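Last updated: December 5, 2022

To: skastov-users
Subject: Re: [skastov-users] cloth mask splits in two, planner picks the wrong half

Replying to this from a while back, sorry, been flat out on the Clilbridge cell. Quoting the whole thing for anyone who's joined since October.

> Hi all,
>
> Using Skastov 0.19 with the stock cloth pipeline, two arms, head camera
> plus one at each wrist. Coloured shirts with a big print on the front
> get segmented as several bits. Planner then takes the biggest bit, calls
> that the garment, and plans both grasps on it. Anything past the print
> is treated as a seperate item or as background.
>
> Plain shirts are fine. Tried raising merge_dist, which fixed the print
> but then it started gluing the shirt to other stuff on the table.
>
> Is there a proper way to do this or is everyone retraining? Also does
> the wrist view get used at all before the approach? Can't tell from
> the logs.

Short answer: no retraining, we didn't anyway. Three changes, in order. Do them one at a time, I did all of them at once the first time and had to back the lot out.

Our test item is a red jersey with block letters across it and white parts as well. Colour clustering hates it. Letters go to one cluster, red to another, and the white lump at the near end goes off with the wall half the time. Head view from our rig, table otherwise clear:
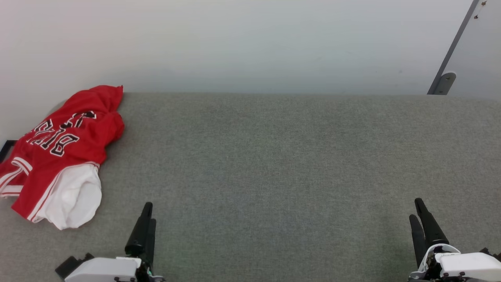
1. Stop clustering on colour first

In the cloth config there's a seed_by setting. Default is colour. Change it to height. Grey fabric tabletop is close enough to flat that anything standing proud of it is your garment, whatever colour it is. The white bit comes back in straight away. Colour then only gets used to tidy the edge.

You need a decent table plane for this. We refit it on startup from the bare right hand side, not the whole surface, otherwise a bunched up shirt drags the fit upward and you lose the thin parts along the hem. Height threshold 4 mm for us. Lower than that and the weave of the table fabric starts showing up as little islands.

Leave merge_dist alone after this, put it back to stock.

2. Mask the fingers properly

Both views have fingers in them. From the head camera they come up from the bottom and with height seeding they are now "tall things near the table", so congratulations, the gripper is a shirt. The self filter handles it but only if the gripper model in your URDF matches what's bolted on. Ours had the old finger length in it. Masked the housings lovely and left the tips sticking out.

Pad the filter a bit. We use 19 px on the head view. More than that and it eats into the cloth when the left gripper is parked close to it.

3. Turn on the wrist check

To answer the second question, no, stock Skastov ignores the wrist view until the approach starts. There's a flag, wrist_verify, off by default. With it on, the planner projects the head mask into the wrist camera and checks they agree before it commits to a grasp point. If overlap is under 70 percent it replans instead of going in.

Wrist view looks like this, jersey over on the left, fingers either side of nothing:
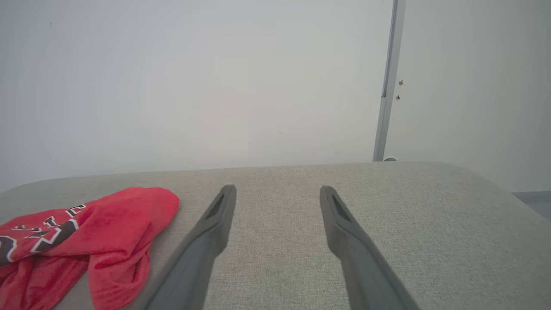

2 min read

Couple of things about that view. Fingers take up a lot of it, so the overlap score has to be computed with the finger pixels thrown out of both sides, not just one. There was a bug there, fixed in the Estrella branch, not in the release yet. If your scores look weirdly low with the gripper open, that's it.

Also the cloth runs out of view on the left. The check only counts what falls inside the wrist image, so a mask that is mostly off to one side can score fine on a tiny sliver. We added a minimum visible area, patch is in Estrella too. Wouldn't run wrist_verify without it.

If the projected outline lands consistently shifted to one side it's your hand-eye calibration, not the mask. We use the metal upright at the right behind the table as a quick sanity check as it shows up in both views. Project its edge across, see if it lines up. Faster than getting the board out.

Timing: the check adds around 31 ms per plan on our box. Don't care at that speed, you might.

Still broken, for completness:

- picking a sensible grasp on a bunched garment. Mask is one piece now but the planner still likes the top of the mound, and I want it going for a hem. Zikar has a hem scorer, havent got it to build against 0.19.
- black garments. Depth is patchy on our camera so height seeding gives holes. Colour fallback for those for now.
- print letters still get picked up as edges in the hem step. Blocky outlined lettering looks a lot like a trim stripe to it.

If anyone has Zikar building please post your cmake line, mine falls over at the message generation step every time. Config diff is in the usual place on the list archive, will put up a cleaner one once the Estrella patches are merged.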